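Updated 16 Apr 2025. Small fixes only; the recipes themselves haven't moved.

# cavia-recipes

Recipe cards from the Lombardi Street bakery, typed up by people who should have been asleep. There are 400 cards in plain text, one file per card, plus a script called `scale.py` that turns a batch for 70 into a batch for your kitchen.
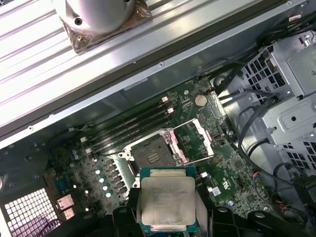 Flour comes first on every card, and all the other amounts hang off it. We kept the bakery's old units where we could read them, including the "small scoop," which Ghassan Harb measured in March and has refused to measure again. Scaling the lot takes very little computer. A square processor with a silver lid, like the one over that empty socket, has far more brain than any bread recipe will ever ask of it. Yeast is stored in grams — the one point on which the whole project agrees.

## What's in a card

- `title`: as written, spelling included
- `flour`: grams
- `rest`: everything else, in the order it goes in
- `oven`: degrees Fahrenheit, or the word "hot"
- `notes`: stains, arguments, crossings-out

Of the cards, 22 say only "hot." We left them that way. `scale.py` prints a warning and carries on, much as the bakers did.

## Running it

```
python scale.py cards/dretomberg-rye.txt --serves 3
```

Small batches round badly. If you get a third of an egg, beat one and use your judgment.

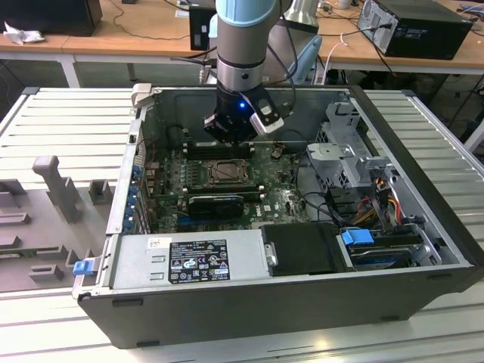 Marwa Helmy wrote in to say that the Dretomberg rye is a two-day bread and that our card makes it sound like something you'd knock out before lunch. She's right. The card now has a line about the overnight rest, marked `added`, so you can tell it from the original.

## Known problems

- Sugar and salt were swapped on the plum cake. Fixed, with regrets.
- "Coveseo buns" appears twice with different amounts of butter. We prefer the one with more.
- Fractions typed as dates by a helpful spreadsheet. Most are back to being fractions. 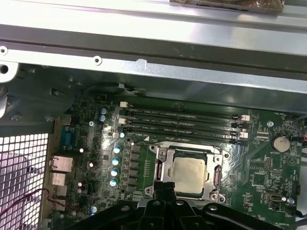 Can I send in my own family's recipes?

Please send them to a different project. This one covers the bakery's cards only, and we're still behind on the pastry drawer.

## License

Bake whatever you like. If you reprint the cards, keep the `notes` field — it's the best part of most of them.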